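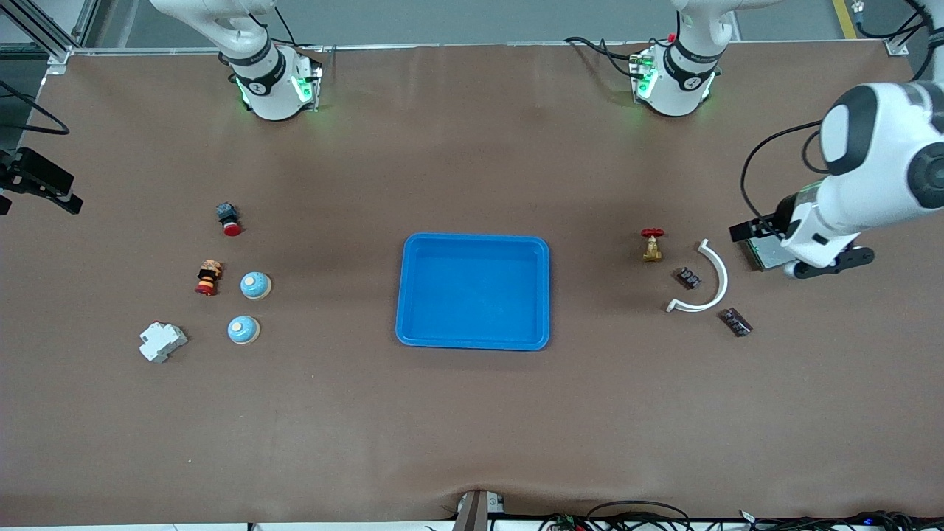
Sorting electrical odds and ends: trays, tubs or drawers?

Posted in: Workshop & Storage

mesta_shed
Posts: 99
Feb 19, 2020

Okay, I need you lot to talk me out of buying another storage cabinet. I do small control panel jobs on the side, mostly pump starters and the odd dust collector, and I've ended up with a bench covered in bits. E-stops, push buttons, DIN-rail breakers, contact blocks, those stubby cylindrical things that came in a mixed lot from Bamex and that I still haven't properly identified.

At the moment I work with one blue plastic tray in the middle of the bench. The idea is that whatever the job needs goes in the tray, the tray goes to the panel, and it comes home empty. Lovely idea! What really happens is the tray stays empty and the parts spread out all over the left side of the table, because that's where I tip them.

So what do you all do? Trays, lidded tubs, little drawers? Budget is $200 and I'd like to keep some of it for beer.

soston_sparky
Posts: 1,351

Drawers. Every time. I've got a wall of the little ones, labelled by colour and voltage, and I can put my hand on a blue push button in the dark. Trays are just a way of moving the mess from one flat surface to another.

Measure your e-stops before you buy though. The mushroom head is fine, it's the housing behind it that gets you. I bought a lovely narrow set and the red stops wouldn't go in with the block attached, so now they live in an ice cream container on top of the cabinet. Not my proudest moment.

tin_lizzie_44
Posts: 200

Gonna disagree with sparky here. Drawers are great if you've got the same 20 parts forever. If you buy mixed lots (and it sounds like you do, mesta) you'll spend your whole weekend deciding which drawer a thing belongs in, and then half of them go in the one called MISC.

I use trays with a rounded corner and a decent rim, one per job, and a strip of masking tape on the end with the job name. The rounded corners matter more than you'd think, you can sweep little screws out with a finger. Square-cornered tubs drive me up the wall.

soston_sparky
Posts: 1,351

And where do the parts live before they go in the tray, Lizzie? On the bench. Which is exactly the problem he's got.

tin_lizzie_44
Posts: 200

In a box under the bench! One big box! I tip it out, pick what I want, the rest goes back in. Takes two minutes.

soston_sparky
Posts: 1,351

I feel a bit ill.

kazlauskienė
Posts: 1,093

I'm somewhere between you two. I ran the parts counter at a little switchgear place for years and we did both: drawers for anything we bought by the bag, and open trays for returns and loose stuff that hadn't been checked yet. The rule was nothing went from a tray into a drawer until somebody had put a meter on it.

That'd be my worry with a mixed lot, mesta. I wouldn't put a loose breaker away with the new ones until you've tested it properly, and even then I'd think hard about putting it in a customer's panel. Same with e-stops. Work the button a good few times, check the contacts open when it's pushed in and stay open, and have a look for cracks in the housing. If there's any doubt at all, bin it. They're not that dear.

Also, don't leave the stops lying on their side with the cap against the table. It probably does no harm but I was told off for it as a junior and it stuck.

mesta_shed
Posts: 99

Ha, guilty on the last one. They only really sit nicely upside down, otherwise over they go.

Good point on the meter. I've been eyeballing the breakers and flicking the lever, which I know, I know. The secondhand ones will go in the practice panel from now on and I'll buy new for paid work.

Lizzie, I love the tape idea. Do you pull it off after each job or just stick over the top?

tin_lizzie_44
Posts: 200

Over the top. Mine's got a proper crust on it by now.

And pick one colour for the trays if you can stand to. Blue is good, I lose grey bits in a grey tray constantly, and a brown bench is no better for anything tan.

gumleaf_garage

Bit of a sideways suggestion, but have you tried a short length of DIN rail screwed along the back of the bench? All my breakers and terminal blocks clip on there, in order, and I can see what I'm out of. Cost me next to nothing, it was an offcut. Doesn't help with the buttons, but I drilled a row of holes in a bit of scrap ply and popped those in like they're on a panel door.

soston_sparky
Posts: 1,351

Now that's a good one. I'd still have drawers, but I'm stealing the rail.

kazlauskienė
Posts: 1,093

Seconding the rail. Put an end stop on it or the last one walks off the end.

mesta_shed
Posts: 99

Right, I'm sold. Rail along the back, ply for the buttons, and a second tray marked UNTESTED so I stop kidding myself. I've got a metre of rail in the rafters from last September, I'll get it up this weekend if the rain holds off. Cabinet's on hold for now, sorry sparky.

Still no idea what the stubby things from the lot are. I'll start another thread for those.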